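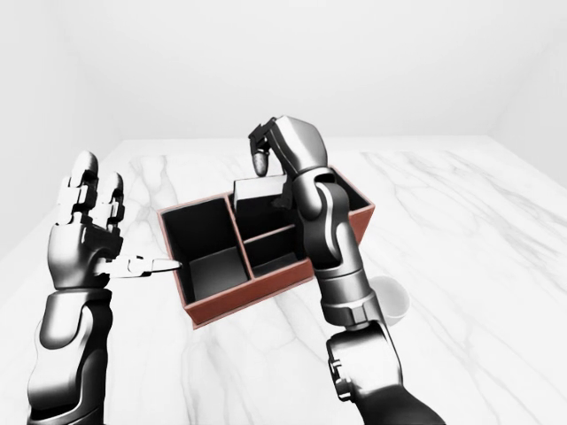
Progress report for February – two-arm sorting at the Damura packing room

Dear Dorota Kalinowski,

In this period we moved the sorting task from planning to simulation. The two arms with hands now practice on a box with three compartments, and the item is a plain white block. We chose the simple shapes on purpose, so that the Finton parts can come later without changing the program again.

We ran 454 trials. The right hand reaches the back compartment well, but the grip near the divider is still our weak point. In 52 trials the block was dropped or left at an angle. The left hand has a smaller role until we decide how it should hold the box.

For the people in the room, the change will be bigger than the plan said. Today the packers fill the boxes by hand for the whole shift. After installation, each of them will spend 30 minutes per shift checking finished boxes, and the rest on repairs, labels and special orders. Two packers asked who will stop the arms when something goes wrong, and we did not have a written answer. I am preparing one now.

Training needs 40 hours per person. The budget covers this, but not the replacement staff during training – I ask you to consider this point before the next payment. No one will lose a position in this phase.

Sławomir Dudek
Project lead, Nultau site

Comments

packer_nultau: Will the night shift get the same training hours?

S. Dudek: Yes, the same 40 hours, paid as normal work.

M.: Please put the stop procedure on the wall also, not only in the system.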